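Home | Food | Homes | People | Shop

The fruit that never goes off

774 shares | 8 comments

Mirsad Shehu is running late and so am I. Tuesday, just gone nine, coffee in paper cups. He dresses tables for a living – show homes, cafe windows, the odd catalogue – and most of what he puts on them you can't eat.

"Real pears bruise by lunchtime," he says. "I did a kitchen in Plescombe with real ones, once. Never again."

He started with a box of pretend lemons from a shop in Cludton that was closing down. Now it's shelves of the stuff. Favourites? The cucumber, oddly. "People always reach for it. Dont know why." 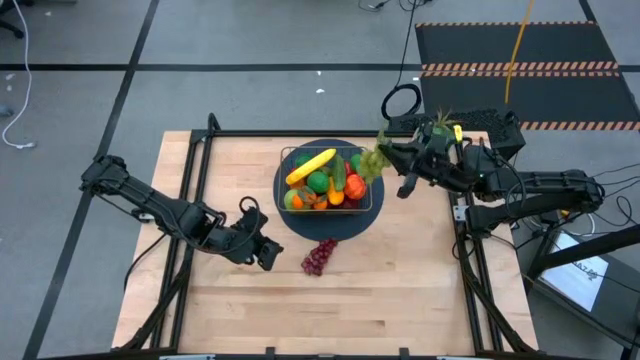
Wire basket, round mat, grapes left out on the wood.

The basket matters more than the fruit, he reckons. Wire lets the colour through. Long things at the back, small things low down, leaves showing if there are any. And grapes?

"Grapes go outside. Put them on top and you lose evrything underneath."

His old boss, Florian Hämmerli, used to polish every apple before a job. Mirsad doesn't bother. Bit of a wipe with a damp cloth, 2 minutes, done. Dust is the enemy, he says, dust and toddlers – he has found teeth marks in a peach.

Next job is a flat above a bakery. He's taking the oranges.

Share this | Comments (8) | Next story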